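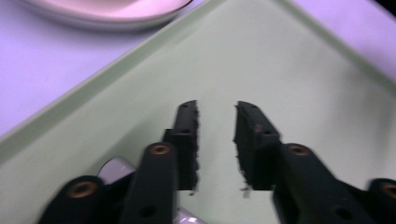
Maiara Toledo meinte schon auf dem Weg nach oben, eine Checkliste für einen Tag der offenen Tür sei übertrieben, die Leute wollten schließlich etwas sehen und keine Formulare lesen. Mag sein. Ich habe die Liste trotzdem geführt, und sie wird hiermit allen zugänglich gemacht, die beim nächsten Termin mit am Tisch stehen.

Begehung Vorführplatz »Tisch decken und abräumen«, Besuchertag bei Flutadeo
Anlass: öffentliche Vorführung, Mittwoch, zwei Durchgänge
Geprüft von: Ermelinda Prata
Bewertung: i. O. / Mangel / offen

1. Handgeführter Greifer

1.1 Finger fest verschraubt, kein Spiel
i. O. Von Hand geprüft, vor dem ersten Durchgang und in der Pause.

1.2 Schaumauflagen an den Innenseiten der Finger
Mangel. Beide Auflagen sind ausgefranst und an den Kanten eingerissen, am rechten Finger stehen kleine Fasern ab. Auf meine Frage, wann zuletzt getauscht wurde, bekam ich zwei verschiedene Antworten. Ein Wechselplan existiert nicht. Vor dem nächsten Termin beide Auflagen ersetzen, auch wenn nur eine schlimm aussieht.

1.3 Keine losen Teile oder Krümel im Greifbereich
Mangel, geringfügig. Ein winziges weißes Stück an der Unterkante der rechten Auflage. Herkunft unbekannt. Vor Geschirr, aus dem anschließend womöglich jemand isst, möchte ich das nicht sehen.

1.4 Gelenkstellen am Gestänge
Vier kupferfarbene Buchsen gesichtet, äußerlich i. O. Über den Verschleiß im Inneren sagt das wenig. Ein Prüfprotokoll wurde mir versprochen. Offen.

1.5 Quetschstellen für Besucher gekennzeichnet
Mangel. Zwischen den Gelenkarmen ist genug Platz für einen Kinderfinger. Der Hinweis »bitte nur am Griff anfassen« wurde mündlich gegeben, und zwar einmal, zu Beginn, als die Hälfte der Gruppe noch an der Garderobe war.

1.6 Schließkraft bekannt und begrenzt
Offen. Im Datenblatt von Kabbaj steht ein Wert, der Vorführer nannte einen anderen. Ich trage hier keinen von beiden ein.

2. Arbeitsfläche

2.1 Fläche eben, Tablett liegt plan auf
i. O. Das hellgrüne Tablett kippelt nicht.

2.2 Tablett rutschfest gesichert
Mangel. Lag frei auf dem Tisch. Wer mit dem Greifer kräftig gegen den Rand fährt, schiebt es vor sich her. Antirutschmatte unterlegen, kostet fast nichts.

2.3 Geschirr bruchsicher
Offen. Der weiße Teller stand neben dem Tablett, und auf Nachfrage hieß es, das sei »irgendein Kunststoff«. Irgendein Kunststoff ist keine Angabe. Bitte den Satz benennen und einen Ersatzsatz bereithalten.

2.4 Beleuchtung blendfrei
i. O. mit Einschränkung. Das Licht hat einen Stich ins Rosa. Gearbeitet werden kann dabei, Farben beurteilen sollte man lieber woanders.

3. Besucherführung

3.1 Abstand zur Vorführung markiert
i. O. Klebeband auf dem Boden, gut sichtbar. Wurde im zweiten Durchgang von ungefähr allen ignoriert.

3.2 Gruppengröße begrenzt
Mangel. Vereinbart waren höchstens 8 Personen am Tisch. Im zweiten Durchgang habe ich den Einlass selbst gestoppt, und das ist nicht meine Aufgabe.

3.3 Fluchtweg frei
i. O. nach Umstellen von zwei Stehtischen und dem Aufsteller von Bulura.

3.4 Besucher dürfen selbst greifen – nur unter Anleitung
Teilweise. Im ersten Durchgang stand immer jemand daneben. Im zweiten holte dieser Jemand Kaffee. Passiert ist nichts, in die Bewertung fließt das nicht ein.

4. Aussagen während der Vorführung

Dieser Abschnitt steht normalerweise nicht in einer Sicherheitsbegehung. Ich halte ihn für nötig, denn wer den Leuten zu viel verspricht, bekommt Leute, die zu wenig aufpassen.

4.1 »Das System lernt allein durch Zuschauen.«
Nicht belegt. Vorgeführt wurde das Greifen von Hand. Wie viele Wiederholungen nötig sind, bis eine Maschine daraus etwas macht, wurde dreimal gefragt und dreimal freundlich umgangen. Auf dem Handzettel stehen 880 Durchläufe, auf der Wandtafel 265. Beides kann stimmen, wenn Verschiedenes gezählt wurde. Dann bitte dazuschreiben, was.

4.2 »Absolut ungefährlich.«
Streichen. Siehe 1.5 und 1.6. Der Satz darf beim nächsten Mal nicht mehr fallen, auch nicht scherzhaft.

4.3 »In zwei Jahren deckt das bei Ihnen zu Hause den Tisch.«
Keine Sicherheitsfrage, aber eine ältere Dame hat nach dem Preis gefragt und eine Antwort bekommen. Ich war zu weit weg, um sie zu verstehen.

5. Elektrik und Ablage

5.1 Kabel am Boden abgedeckt
i. O. Kabelbrücke vorhanden.

5.2 Ladegeräte beaufsichtigt
i. O. Während der Mittagspause Raum abgeschlossen, Schlüssel am Empfang.

5.3 Ersatzteile vor Ort
Mangel. Die Kiste mit der Aufschrift Dudumel enthielt Schrauben, Kugelschreiber und einen halben Block Namensschilder. Schaumauflagen: keine.

Gesamtergebnis

7 Mängel, davon keiner, der einen Abbruch gerechtfertigt hätte. Freigabe für den nächsten Besuchertag erst nach Erledigung von 1.2, 1.5 und 2.2. Die offenen Punkte 1.4, 1.6 und 2.3 bitte schriftlich beantworten, eine Zeile genügt jeweils.

Nachtrag zu 1.2: Mir wurde inzwischen erklärt, ausgefranster Schaum greife besser als neuer. Das kann man messen. Solange es keiner gemessen hat, bleibt der Punkt ein Mangel.

Nachtrag zu 3.2: Maiara schlägt Zeitkarten vor, jede halbe Stunde eine Gruppe. Einverstanden, sofern der Einlass jemandem gehört, der nicht gleichzeitig vorführt.

Ermelinda Prata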